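Uyên Lã
Thread, 1/12: how we label grasps on puffy clothes with the hand-held gripper
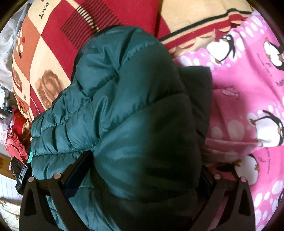
2/ Pantelis Bakalis and I have spent since December on one question. When a person squeezes a padded jacket with two jaws, how much of the jaw width should the policy copy?

3/ With a mug or a box, the jaws stop when they touch. The width tells you the size of the thing. With a puffer they keep closing, and the recorded width depends on how hard the person felt like squeezing.

4/ We went through 473 demos from the Clonmont set, all soft clothing, all picked up off beds and couches. Same garment, same person, and the final width still moved all over the place.

5/ The policy trained on raw width did what you'd expect. It learned the average. The average is too loose for a slippery shell, so the jacket slid out during the lift.

6/ What we do now: drop the final width as a target. We mark the moment the fabric stops moving relative to the jaws, and train on "close until that moment" plus a small margin.

7/ The mark comes from the wrist video alone. We track creases near the jaws. Once they move with the gripper for 4 frames in a row, that's the label. No force sensor.

8/ Creases turn out to be good features. Shiny nylon has few other things to track, but pinch it and you get lines running straight to the contact point. Flat cotton is harder.

9/ Results on the arm, 100 lifts per method, same jackets for both. Raw width dropped the jacket often, mostly early in the lift. The crease label cut the drops by more than half. Full table goes in the writeup.

10/ Where it fails: busy bedding. If the sheet or blanket has a strong print, the tracker sometimes locks onto the print and the label comes late. Pantelis is testing a mask for this. It helps on 2 of the bad homes and does nothing on the others.

11/ Also not solved: thick collars and zippers. If one jaw lands on a zipper the fabric stops moving early and we under-squeeze. For now we filter those demos by hand, and it's slow.

12/ Code for the labeler is in the Louro repo under "sturkora". The readme is thin. Ask here if a step is missing and I'll add it.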